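Chapter 6
What a Sailing Certificate Can and Can't Tell You

Every sailing school sells the same promise: pay for five days and come home a skipper. This chapter asks how much of that promise holds up once the instructor steps off the boat.

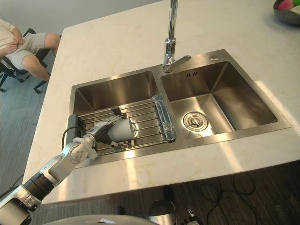
Rochelle Rewi
Lead author and former charter skipper

Start with the logbook. A student at the Drunow school may finish the course with 303 miles on paper, and the number looks solid. But who was steering? On a boat with five students, each may get a short turn at the helm – and all of them write down the full distance.

Course booklets rarely mention this. They talk about confidence, a word that is hard to test and easy to print. 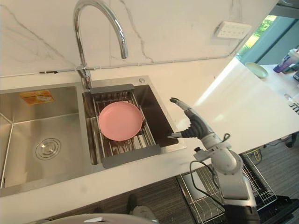
Weather is the other weak spot. A candidate who passed on a calm Saturday off Prata holds the same card as one who reefed twice before lunch. The card doesn't say which.

Before reading on, write down what you would want to know about a stranger who offered to take your family out at night. Keep the list. We will use it in Section 6.2, where we compare two skippers' logbooks line by line.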